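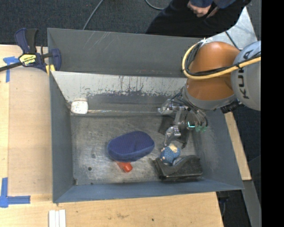

What happens to the people on a picking line when a robot arm takes over the picking?

Most of them keep working within a few metres of the arm, on a job that has changed more than its title has, and the terms of that changed job are usually settled late and by default.

I have worked on the controls side of materials handling for long enough to have installed several of these cells and removed one. My view is that the argument over headcount, which takes up most of the room in any meeting about automation, crowds out a more useful argument over job design. The site I know best is the returns depot at Curnbridge, run by Morsy, where mixed consumer goods come back in bulk and have to be separated before they can be inspected. It employs 38 people on the floor. None of them was let go when the picking cell went in. Several have a worse job than they had before, and a couple have a better one. The difference came from decisions made in the first few weeks.

The technical problem first. Picking from a mixed bin is hard for a machine in ways that are easy to underrate. Parts lie on top of each other. A soft, padded item hides the end of another one. Something thin and shiny lies flat against the back wall, where a finger has little room to get under it and a reflective surface upsets the depth reading. A block settles into a corner and two walls limit the approach. Small toys rest against trays. A person handles all of this by feel, usually while talking. The arm has to find an item, choose a grasp, check that the fingers clear the walls, close, lift and confirm that it has one item and no passengers.

It does this adequately. The software at Curnbridge is Clalon, and it ranks candidate grasps and discards those below a set confidence. When no candidate remains, the cell stops and asks for a person. The vendor calls this an exception. On the floor it is called a stop, and clearing stops is now the main human task at that station.

Under the old arrangement, a picker worked through a bin at a pace that was measured over the shift. There was some slack within the hour. You could do the awkward pieces first, or leave them to the end, or pass one across to somebody who had seen it before. The work was repetitive and hard on the shoulders, and I don't wish to make it sound better than it was. The measure was crude, but a crude measure leaves the order of work to the worker.

Under the new arrangement, the attendant sits or stands beside the cell and waits. A stop arrives without notice. Clalon starts a timer when the stop is raised and closes it when the cell resumes, and the target at Curnbridge was set at 25 seconds. That figure came from the commissioning tests, which used a trained technician, a known set of items and a bin that had been filled for the purpose. It was carried over to production as a default value and stayed there. I know this because I left it there.

Yeshi Workneh, who had nine years on manual picking before she moved to the cell, put the objection to me more exactly than I had put it to myself. The old rate was averaged over the shift, so one bad bin was absorbed by the good ones. The timer judges each stop on its own. By design, the attendant sees only the items the arm has failed on, which are the difficult ones, and is then timed as though they were ordinary.

This is the general pattern. Automation takes the easy share of a task and leaves the rest, so the average difficulty of the human share goes up. Any standard derived from the whole task is then wrong for what is left. The reasoning is simple enough, and I have rarely seen it applied in a rate review.

The second change concerns knowledge. Pickers at Curnbridge knew a good deal about how to present a bin. They knew that a deep bin with a sloping panel should be loaded away from the panel, that anything narrow should go in last, and that a bin which is free to creep on a tabletop will creep. Some of this found its way into the cell in plain form: a bar clamp on the corner, blue tape on the bench to mark where a sheet goes. Those are good fixes, and they cost almost nothing. Much of the rest was lost, for the reason that nobody with authority over the cell configuration was in the habit of asking.

Kenneth Paterson, the site manager, did ask eventually. In July he gave the attendants 3 paid hours a week to work on the cell with it locked out, and gave one of them, Vichien Boonchu, permission to edit the grasp exclusion zones in Clalon under a controls technician's sign-off. Stops per shift fell by 40 per cent over the following weeks. I would be careful with that number. A filler plate was also fitted along the rear edge of the bins in the same period, and the two effects were never separated. But the plate was Boonchu's suggestion too.

The counter-argument deserves a fair statement. Lerato Dlamini, who runs integration for a firm competing with mine, holds that attendants should stay out of configuration altogether. A cell is a safety-rated system with a validated state. If many hands can alter it, the validation means little, and when something goes wrong no record will show which change did it. She is right about the safety functions: speed limits, guarding, stop circuits and payload settings should remain closed to everyone but the people qualified to revalidate them. I part from her on the remainder. Grasp preferences, bin presentation, item notes and the order in which bins are fed do not touch the safety case, and current software is able to keep the two layers apart and log every edit by user.

There is a further objection that all this is temporary. The Istach gripper, now on trial at another Morsy site, is meant to handle thin flat parts well, and each release of the vision software raises fewer stops. In time, the argument goes, the attendant disappears and the design of the attendant's job with it. Perhaps. I have been hearing a version of this at every commissioning since I started, and the temporary job has usually outlasted the hardware. Ivar Holmgren, who trained me, used to specify the operator's chair in the same document as the robot base. I thought it fussy at the time. I now include it, along with the sightline into the bin and a place to put a hand tool down.

What I would ask of a purchaser is modest. Run the cell on production bins before any timing target is set. Average that target over the shift, as the old rate was. Write down which parameters attendants may change and pay them for the time it takes. Rotate people off the station, because waiting for an alarm is tiring in a way that does not show up in a lifting assessment. And put the attendant's job description into the purchase specification, with the same revision control as the drawings, so that someone has to sign it.

The timer at Curnbridge still runs. It now reports a shift average, and the default value has been blanked in our commissioning template.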